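The Return Shelf
By Úna Noonan
July | 18 shares
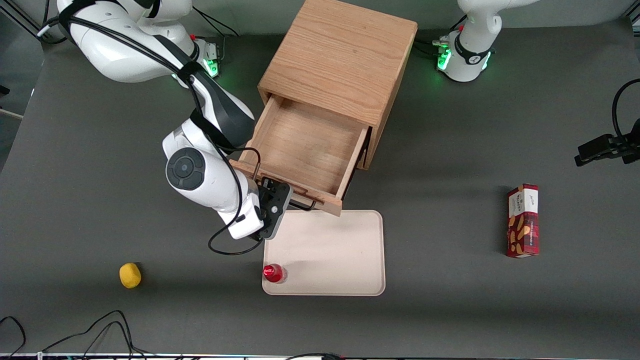 The humidifier came back on Wednesday with a note taped to the lid. Donal Egan peeled it off and read it standing up.

"Works fine. Too quiet. Please refund."

He typed the order number into the Tarnari site. One Werneo tabletop humidifier, sold as new, 26 left in stock. The buyer was Itzel Ventura of Trarncombe. She had owned it for a month.

He filled the tank and switched it on. A thread of mist went up past the invoices. He couldn't hear a thing.

At four he called her.

"There's nothing wrong with it," he said.

"I said that in the note."

"Most people want them quiet."

"My husband's old one rattled," she said. "It broke in the spring. I bought yours to sleep, and I lie there listening for it."

Donal looked at the listing. Whisper operation, it said. He had copied that from the box.

"I've got an old Tully in the back," he said. "The fan's off center. I can't sell it."

"How bad is it?"

He carried the phone to the back room, plugged in the Tully and held the receiver down beside it. It knocked and buzzed against the shelf. He let it run.

When he put the phone to his ear again she hadn't hung up.

"What do you want for it?" she asked.

"Postage," he said, and went to find a carton.

2 comments
Back to top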